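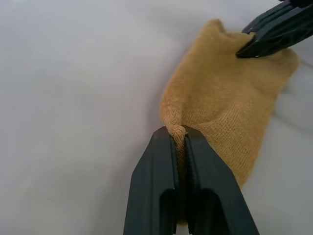 4. What knits do when you put them down

I'll start with the thing that got me into this topic, and it's a small thing. If you drop a cotton shirt on a table it makes sharp creases and stays more or less where it landed. Drop a piece of jersey and it slumps. It gathers itself into soft ridges, the edges roll under, and by the time you come back to fold it you have to work out which way is up before you can do anything useful. Most of the folding advice I read for Section 2 skips that step completely. The garment in the instructions is always flat already, arms out, face down, ready to go. The people in our study almost never started from there.

So this section is about the bit before the fold, which I've been calling the opening-out. I'll go through what the diaries said about it, then what I saw in the home visits, and then I'll have a go at explaining why knits were so much more trouble than anything else in the basket (socks aside — socks get their own section and they deserve it).

4.1 The diaries

The diary part of the study ran through August with 300 households, split between Drindow and Nillton. Each household got a printed booklet and was asked to jot a line whenever somebody folded a load, or gave up folding one. We ended up with 3,005 usable entries. I read all of them myself, mostly at my own kitchen table, and coded them by fabric where the writer had told us enough to do it.

A lot of entries don't mention fabric at all. People write "the grey one" or "kids' stuff" and leave it there. When they do mention fabric, though, it's nearly always because it's been annoying, and knits get the most complaints by a long way. The complaints are wonderfully specific. One Nillton household kept a running grudge against a single cardigan for the whole month, in two different people's handwriting. Another wrote "edges curling again, sat on it" and then, next entry, "sat on it again."

I sorted the knit complaints into loose groups as I went. The biggest was rolling, where a hem or a cut edge curls up into a tube and has to be flattened with the side of the hand. After that came what I've labelled lost corners, meaning the person couldn't find a corner or a shoulder seam to pick the thing up by. There was also a fair bit about stretch, mostly people worrying they'd pulled something out of shape while shaking it. And then a stubborn group I never found a tidy label for, where the writer folded the item, didn't like it, opened it up and folded it again the same way.

I should say that the booklet didn't ask about opening-out. That was a mistake in the design and it was my mistake. We asked how long the folding took and where it was done, and left people to volunteer the rest. The fact that they did volunteer it, over and over, is what convinced me it needed a section.

4.2 Rolling, peaks and the problem of the first grip

It helps to look closely at a bunched knit for a minute. The mustard one in Figure 2 is a good plain case. The rows of small loops run diagonally, the left side has rolled over on itself into a thick bulge, and the top has come up into a raised peak. In between there's a gentle fold with darker creases where the cloth dips. I couldn't tell you from that view which face is the right side, and I don't think you could either.

Now imagine picking it up to fold. The peak is the obvious place to grab. It's standing up, it looks like a corner, and your fingers go to it without much thought. In the home visits people did this all the time, and quite often what they'd grabbed was the middle of a side, or a bit of the body that happened to be poking up. They'd lift, the rest would hang down in a long droopy triangle, and they'd have to hunt along the edge with the other hand until they hit a real corner or a seam. I've started calling these false peaks. Once I had a word for them I saw them everywhere, including in my own washing.

The rolled side causes a different sort of trouble. A rolled edge hides how much cloth there is. You think you've got the edge, so you lay it along the table and smooth it, and there's another couple of fingers' width tucked in underneath. Fold on top of that and you get a lump, and the finished square sits crooked in the drawer. The experienced folders (my rough word for anybody who told us they did most of the household's laundry) ran a thumb along the inside of the edge before doing anything else. Very few of them knew they did it. When I asked one man in Drindow what his thumb was up to, he looked at his hand as if it belonged to somebody else.

Why does it roll at all? The short version is that in a plain jersey the loops on the face and the loops on the back don't pull evenly, so a free edge relaxes by curling. Sides tend to curl one way and the top and bottom the other. A rib knit mostly evens this out, which fits with the diaries, where ribbed cuffs and waistbands get hardly a mention. I had a small set of swatches knitted up at Cadier so I could check this on the table with fabrics that differed only in structure, and the plain ones curled as soon as I let go of them. I've got them in a shoebox next to me now and they're still doing it.

4.3 Surfaces

I went into the visits expecting the surface to matter a lot, and I'm less sure of it now. Beds were the most common place to fold in both towns, then the couch, then the kitchen table. My guess was that knits would be easier on something a bit grippy, like a doona cover, because the cloth would stay put while you smoothed it.

That's sort of true. On a bed, the far side of a jumper stays where you left it while you deal with the near side. But a bed is also soft, so when you press down to flatten a rolled edge the mattress gives, and the edge pops up again behind your hand. On a hard table the edge flattens beautifully and then the whole garment slides toward you. People got around this in all sorts of ways. Forearms, mostly. One woman used a jar of pasta sauce at the collar and was very firm that it had to be a full one.

Colour came up more than I'd planned for. A few diary writers said they laid dark knits on a pale surface so they could see the outline, and a couple of the visit households did the same thing without comment. Plain backgrounds seemed to help with finding the edges of a bunched garment, and patterned bedspreads seemed to make it harder. I didn't set the visits up to test that, so please take it as something I noticed and would like to look at properly.

4.4 Shaking out versus spreading out

There were two main styles of opening-out, and nearly everybody leaned one way. Shakers pick the garment up by whatever they can get, give it a good flick or two and let it fall onto the surface. Spreaders leave it where it is and tease it open with flat hands, working from the middle.

Shaking is quick and it's great for woven cotton. With knits it's hit and miss, because the flick only works if you're holding two points that belong together. From a false peak it just gives you a different heap. Spreading is slower, but the spreaders I watched rarely had to start over, and they were gentler on the edges too. I'm a shaker by upbringing and I found this mildly upsetting.

The nicest version I saw was a mix. The person would press the heap lightly with both palms, which flattened the false peaks and left the thicker places standing. She'd then feel for a seam in the thick places, pick up there, and only then shake. In the coding sheet this went down as the Kamath pattern, after the street in Nillton where I first saw it, and the name stuck before I could think of a better one. I later found hints of it in the diaries ("pat it first, then shoulders"), which I'd read straight past the first time through.

4.5 A few cautions

The diary entries are what people chose to write down, so they lean toward annoyance. A jumper that folded without a fuss probably didn't make it into the booklet. August was also cold in both towns, which means plenty of heavy knits in the wash, and I'd expect a summer diary to grumble about other things.

The visits have the opposite problem. With me standing in the doorway holding a clipboard, people folded more carefully than I suspect they do on their own, and at least one household had plainly tidied the couch before I came. I asked everyone to do a normal load, and I've left out the visits where someone told me afterwards that they hadn't.

The coding of knits as knits relies on the writer's own words as well. "Jumper" went in as a knit every time, and so did "cardi" and "jersey." "Top" didn't unless something else in the entry pointed that way. Fleece I went back and forth on. It's often a knit underneath but nobody in the diaries treats it like one, and it doesn't roll much, so I kept it separate and come back to it in Section 5 along with towels.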